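Aug 25, 2025
Glaze notebook, Plutora studio, shared bench

Back on the white liner glaze after the break in July. The problem is the same one as before: fine crazing on the inside of the small bowls, and a dull patch near the foot on anything fired on the lower shelf. The old recipe was fine on the Meinecke clay. It started when we switched to the Vivex body, so I am assuming a fit problem until I have a reason to think otherwise.

Mixed a 700 gram test batch. Base as written on the inside cover, with silica up by two percent and the feldspar down to match. Sieved it twice. It gelled a little overnight and needed water before I could dip. I should have written down how much water. I didn't.

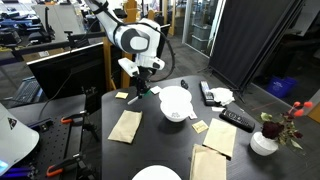 The crazing does not show when a pot comes out of the kiln. It turns up days later, so a bowl that passes at unloading means very little. From now on nothing gets signed off until it has been through the freezer and boiling water test, and then an ink rub on the inside. Theda did the ink rub with diluted black last time and it was easier to read than the blue.

Dipped tiles first, then bowls. Two-second dip on the tiles, a bit longer on the bowls because of the shape. Glaze went on thicker at the bottom of the curve, as usual. I wiped the feet with a damp sponge and left everything overnight to dry. Lower shelf got the tiles marked L, upper shelf the ones marked U. Cones on both.

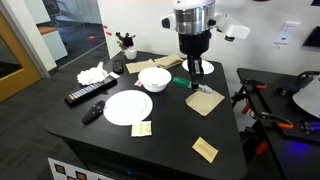 Bench with white bowl, plate and tan napkins.

Firing ran as programmed. Lower shelf cone was bent less than the upper one, so the bottom of the kiln is still running cool. That would account for the dull patch without any help from the recipe. I had been treating the two faults as one fault and they probably aren't. The element at the bottom needs checking. Cekgate has the part listed but no date for it. Until then I will put a longer hold at the end and see if the lower cone catches up.

Tile results so far: U tiles clear, no lines after the first freezer cycle. L tiles clear too but flat in the surface. One L tile has pinholes along one edge, likely dust from sanding.

Tile 44 is missing from the box. If anyone has it, it goes back in the tray by the scale.
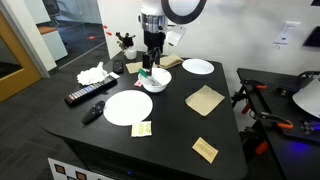 Gisela Kuhlmann wrote in the margin that she would not touch the hold until the element has been replaced, or we will be adjusting a schedule for a kiln that is about to change. She also wants the old recipe fired again next to the new one on the same shelf.

Fair point on the second part. I have enough of the old batch left for a few tiles. Will leave the schedule alone for this round and put both on the upper shelf.

To do: weigh the water this time. New cones, small box is nearly empty. Ask Theda where the black ink is.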